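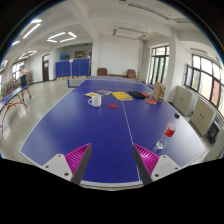
Plarnton Table Tennis Club: Equipment and Room Care

Clearing and cleaning a playing table

A table left unused between sessions collects mugs, papers, books and bottles. The notes below set out the order of work for clearing the surface, cleaning it and putting the kit away. Allow 15 minutes per table, longer if the net is to be refitted and checked.

1. Clearing

Take drinks off first. A mug of tea spilled on a blue top leaves a tide mark that shows under the lights, and liquid that reaches the edge can run under the white line and lift it. Bottles go by the same rule, whether the cap is tight or not. Carry them one in each hand and do not reach across other items to get at them. Coloured soft drinks are the worst offenders, as the sugar dries to a film that slows the ball.

Paper and books come next. Lift them straight up. A book dragged across the top carries grit under its cover and will leave fine scratches, most often along the centre line, where the paint stands slightly proud. Score sheets and booklets go in the wall rack. Loose sheets with no name on them are kept until the end of the month and then recycled.

Cardboard boxes and paper bags should never be slid. Staples and the sharp corners of packing tape both mark the surface. Read the label before moving a parcel, and leave it on the shelf by the door with the label facing out.

Bats are cleared last. They do the least harm to the table, and the table does the least harm to them. Do not stack one bat on another with bare rubbers touching, as tacky sheets can pull at the edges when separated.

2. Cleaning the top

Dust first with a dry microfibre cloth, working from the net line to the end line. Do one half, then the other.

Mix a table cleaner or a very weak solution of washing-up liquid in lukewarm water. Put it on the cloth and not on the table. Wring the cloth until it no longer drips. Wipe in straight, overlapping passes parallel to the centre line. Circular wiping leaves swirls on a matt finish.

The club uses Grodico surface cleaner, which is kept under the sink. Furniture polish, glass cleaner with ammonia, and anything containing wax are not to be used. Wax changes the bounce and is very hard to get off.

Ring marks: lay a damp cloth over the ring for two minutes, then wipe. Repeat once if needed. A plastic scourer will take the mark off and the finish with it.

Leave the table to dry in the open for 17 minutes before play. Do not point a fan heater at it.

3. White lines

Wipe along the lines, never across. Where the paint has begun to chip, note the position in the repair book (page for the table concerned) and leave it alone. Correction fluid has been tried and it flakes. Wissam Sabbagh holds the line paint and does the touching up in December, when the room is quiet.

4. Bats and cases

Wipe rubbers with a barely damp sponge, from handle to tip, and let them air dry face up. Once dry, fit the protective film and put the bat in its case. A bat shut in its case while damp will start to smell, and the glue may let go at the rim.

Empty cases are to be unzipped and shaken out over the bin. Crumbs and grit in the lining end up in the rubber.

Keep bats off window sills and away from radiators.

5. Surrounds and floor

Barriers at the ends of the court are wiped with the same cloth after the table is finished, never before. Check the feet for grit. Lift barriers to move them. Sweep the floor with a soft broom and do not use a wet mop within a metre of the table legs.

6. Where things live

Mugs: kitchen, top shelf. Rinse before putting away.
Booklets and score sheets: wall rack.
Lost bats: locker 110. The key is on the hook behind the kitchen door.
Cloths: Bataineh microfibre, blue for tables, yellow for the kitchen. Wash at 40 degrees without softener, which leaves a residue.
Spare net clamps: Tondport tin, same shelf as the cleaner. Reorder under part number 841.

7. A side table for each court

Most of the clearing can be avoided with a small folding table set behind the barrier. It should be low enough to stay out of the players' sight and stand well clear of the run-back. Drinks, phones and paperwork go on it from the start of the session. Fit rubber feet if the floor is hard.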